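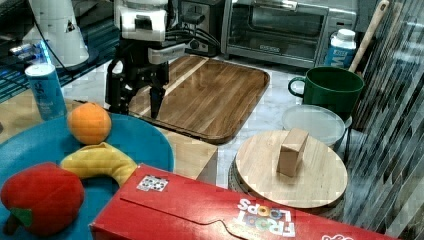

Corina Tudose asked after the last lecture why a ministry can show a surplus in its monthly report and still not pay its suppliers. I will answer her in this handout, because the same question comes back in the exercise on Pletholm.

Lecture 8. Reading a monthly budget execution report

1. Three different moments

Public money passes through three moments: appropriation, commitment and payment. Appropriation is the permission which parliament or the council gives. Commitment is when an office signs a contract or places an order. Payment is when the money leaves the treasury account. A report made on cash basis shows only the third moment. So if Pletholm orders road repairs in March and pays for them in June, the March report looks very healthy, and the suppliers are still waiting.

2. Debt and non-debt spending

Most reports divide spending in two parts. Debt service contains interest and, in some countries, also the repayment of principal. Please check the notes of the report before you compare two countries. Non-debt spending contains salaries, pensions, running costs, transfers and capital works.

3. Worked case: Pletholm

Appropriation for the year, capital works: 1,938 (thousands)
Share committed by the end of March: 52 per cent
Share paid by the end of March: 9 per cent

The difference between the second and the third line is what the town owes or will soon owe. It is not yet arrears. We speak of arrears only when the due date of the invoice has passed. Ciobanu uses the word more loosely in chapter two, and students often lose marks by following him in this.

4. Releases

Between appropriation and payment there is often a release, also called a warrant. The treasury may hold releases back when revenue is weak. Tilley calls this "cash rationing". It usually touches capital works first, as salaries are difficult to delay.

For the seminar

Calculate the unpaid commitments of Pletholm in thousands. Then read the Gultano report, tables 1 to 3 only, and find out if it is on cash basis or on commitment basis. The answer is in a footnote.

Written answers go to Sânziana Toma, up to two pages, with your group number on the first page.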